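# The Arm Was the Cheap Part

The quote from Dasier ran to a single page, and that should have been the first warning. One arm, one controller, one year of support, delivery in September. The people at Plovitz, who run a commissary kitchen and supply lunches to offices that no longer want to think about lunch, looked at the total and decided it was a bargain. They had a line in the budget labeled "automation," and the number from Dasier fit inside it with room to spare.

By Friday of that same week the room was gone.

A robot arm, it should be said, arrives without a hand. The hand is a separate purchase from a separate company with a separate idea of what a connector should look like. Then comes the stand, the cabling, the safety assessment, the floor work, and a person who can make all of it speak to the conveyor you bought secondhand eight years ago. Plovitz went back to the spreadsheet and added 5 rows, then hid them before the Monday meeting.

What saved the project, or at least slowed it down to a survivable speed, was a decision to rent simulation time from Jalali before signing anything. It felt like paying admission to a furniture store. It was also the only part of the plan that came in under budget. For a few weeks the kitchen existed as software, with pretend counters and pretend dishes, and the produce cost nothing no matter how often it hit the floor.

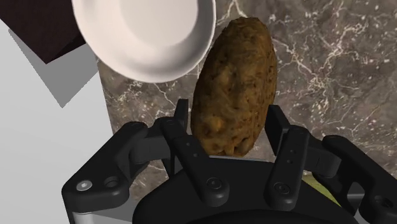 Potatoes were the sticking point. Every vendor demo in the world features a box, and a box is a very agreeable object. It has flat sides and the same dimensions as the box before it. Plovitz buys potatoes by the sack, and no two of them have ever agreed on anything. Moving one to a plate sounds like a job you would give a bored teenager, and the bored teenager would be good at it by lunchtime.

So the budget now has a line for grip trials, set at 200 hours, and another for replacement fingertips, which wear out and which Dasier's page had somehow failed to bring up. A competing bid from Brendonen included fingertips, training and two site visits, and cost more at first glance. Spread over five years it cost less. Very few purchasing departments are built to look at five years. Most can manage until the end of the quarter.

Some advice, then, for anyone holding a one-page quote. Ask what the price leaves out, and get the reply in writing. Ask who comes when it stops, and from which city. Run your ugliest product through a simulator before the nice one, at least 100 times, and then budget for the real trials anyway – a virtual potato has never been damp. Put aside around a third of the hardware cost for things you haven't heard of yet. You will hear of them.

Plovitz has yet to sign. The Brendonen bid is on somebody's desk, the Dasier bid is under it, and the potatoes are still being plated by hand.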